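The Case Against Colored Light in Rooms Where People Handle Things

August 8, 2023
By Evelien Kramer

The colored wash has moved out of the nightclub and into the stockroom. Over the past few years I have walked through shops, shared studios, tasting rooms and small warehouses in which the general lighting, meaning the light by which people find and put back objects, has been set to pink, violet or a deep blue. The owners like it. The fixtures are cheap, the controller is an app, and the room photographs well. My position is that a saturated wash should never be the working light of a room that holds shelves.

The argument rests on how a surface gets its color. An object reflects part of the light that falls on it. If the light contains little green, a green label has little to reflect and turns dark gray. Under a pink-violet source built from red and blue emitters, reds and oranges stay readable, whites turn pink, and greens and many browns collapse toward black. No amount of extra output fixes this. Doubling the power of a source that is missing a band gives twice as much of everything except the band that was missing.

Lighting people express part of this as color rendering, a score that compares how a set of test colors looks under a given source and under a reference. The score was built for nominally white light, and it has little to say about a magenta wash. Sellers of decorative strips therefore leave it off the sheet, and buyers who have never seen it do not ask. The sheet for the Cokirier strip that one studio showed me listed 60 preset scenes and gave no rendering data for any of them, including the one called "white."

Low shelving gets the worst of it. The top surface of a rack receives light directly from the ceiling. The space underneath receives only what bounces off the floor and walls, and in a colored room the bounced light is both weaker and more strongly colored, having lost a share at every surface. Contrast falls twice, first in brightness and then in hue.

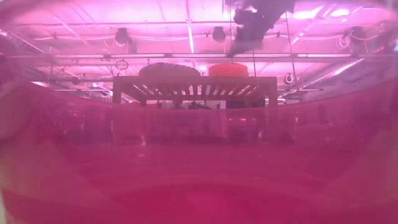

Pink-violet room light on a slatted wooden platform. The orange object on top keeps its color; the things stored underneath read mainly as dark shapes.

The large beige-gray disc on the platform is still easy to place, and the smaller orange one beside it is easier still. Both have a plain outline and sit up where the light is. Under the platform, I can make out a small dark cluster near the middle and a dark rectangular shape toward the right, and I would not care to guess at either. A person asked to fetch something from there would have to bend down and feel for it. For a box of napkins, that is a nuisance. For a blade, a solvent or a live connector, it is a poor way to work.

Slats add a smaller problem. Evenly spaced slats are a repeating pattern, and under narrow-band light the gap and the wood move closer together in tone. Thin items laid against such a pattern become hard to separate from it. I prefer slatted furniture for anything that has to dry or breathe, and I would keep it, but it needs light with some range in it.

The usual objection is adaptation. Elżbieta Pawlak, who manages a shared studio called Rallis, put it to me plainly when I visited in April: people get used to it. She is right about the sensation. After a few minutes the eye discounts much of the tint and the room stops looking so pink. What adaptation cannot do is restore a difference that never reached the eye. Two labels that reflect the same amount of the available light remain identical however long one stares at them. The worker feels comfortable and still takes the wrong tin.

A second objection is that everyone knows where things are kept. This holds in a room with two users and a fixed layout. Rallis has seven, and its inventory runs to 332 tagged items. Milagros Rivadeneira, one of the seven, told me she uses her phone flashlight to read tags on the bottom tier. A flashlight is a white task light with poor aim that occupies one hand. Its regular use in a room is a reliable sign that the installed lighting does not suit the work.

The third objection is atmosphere, and I take it seriously. Customers respond to color, and so do staff. A white grid of tubes over every square foot is unpleasant and in most cases more than the task requires. Color belongs on walls, on the ceiling, and on whatever pipework and beams the owner wishes to show off. These are surfaces that nobody has to read.

What I recommend is modest. Put the colored fixtures on one circuit and a plain white source on another, with a physical switch at the door for the white. Choose a white lamp with published rendering data and reject any that lacks it. Mount a short white strip under the top rail of each low rack, facing down and back, so that the stored items are lit and the user's eyes are not. Control it with a simple motion sensor that has no connection to the app. At Rallis the parts for two racks came to a little over $60.

Label color deserves a line as well. Black print on matte white survives nearly any source. Green print on cream does not survive pink. Owners who insist on a wash during opening hours should at least test their labels under it before ordering a full roll, and they should do the test at floor level, with the label in the shadow of the shelf where it will be read.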